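Dudas sobre papel para acuarela y exposición colectiva en Utbridge

Publicado en: Arte y manualidades > Acuarela > Exponer por primera vez

Kieran Ó Dubhghaill
Hola a todos. Voy con prisa asi que perdonad. Me han cogido 2 acuarelas para una colectiva en Utbridge, en octubre, y es la primera vez que expongo. Están pintadas en papel Hadetti de 180 gramos, sin tensar, y claro - se han ondulado. No una barbaridad, pero con luz de lado se nota bastante. Las bases dicen "obra enmarcada o montada en soporte rígido" y nada más. ¿Las plancho? ¿Las pego a un tablero? ¿Cristal o sin cristal? Y otra cosa, el precio. Me piden ponerlo ya en la ficha y no tengo ni idea. El marco solo me sale por 203 euros los dos, si lo hago en la tienda de siempre. Gracias de antemano.

Pádraig Nic Aodha
A ver, por partes.

Ondulado: se arregla casi siempre. Pulverizas agua por DETRÁS, poca, que quede húmedo y ya. Boca abajo sobre papel limpio, otro papel encima, un tablero y peso. Libros, lo que tengas. Lo dejas hasta el día siguiente y no lo toques antes, que te conozco. Plancha solo si no queda otra, tibia, sin vapor, por el reverso y con un paño. Prueba antes con un descarte del mismo papel, hay pigmentos que se mueven.

Pegar a tablero: yo no. Si alguien te la compra y un día quiere cambiar el marco, la has liado. Bisagras de papel japonés arriba, dos, con engrudo de almidón, y que cuelgue suelta detras del paspartú. Nada de celo, ni del "especial".

Cristal sí, con paspartú para que no toque la pintura. Sin cristal hay que barnizar o encerar y para eso ya vas tarde, creo yo. Si la sala transporta ella las obras pregunta si admiten metacrilato, algunas hasta lo prefieren.

Precio: no restes el marco de lo tuyo. Precio de la obra + marco, y mira qué comisión se quedan, que eso va incluido en la ficha. Pregúntalo por escrito.

Tierney
Yo las colgué con pinzas en mi primera colectiva y tan contenta jaja. Pero si las bases piden marco pues marco. Los de Ketulico vienen ya con paspartú y son mas baratos, de medida estándar eso sí, mide antes.

Para el peso uso una losa de mármol vieja envuelta en una toalla. Y no las dejes secar en el baño, con la humedad de la ducha no acaban nunca. Te lo digo por experiencia, dos apaisadas a la basura.

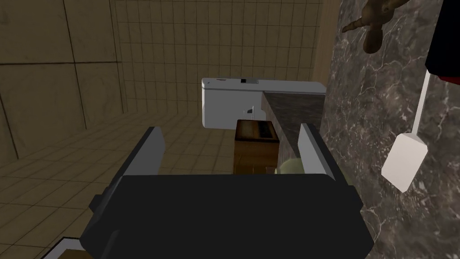 Baño, vista hacia la cisterna (imagen 3D)

Del precio ni idea, yo siempre pongo poco y luego me arrepiento.

Kieran Ó Dubhghaill
Gracias!! La primera ya está bajo peso. He escrito a la sala por lo de la comision, a ver qué dicen. Lo del engrudo - ¿vale el de empapelar o tiene que ser de almidón puro?

Pádraig Nic Aodha
Almidón puro, de trigo o de arroz. El de empapelar lleva aditivos y con los años amarillea.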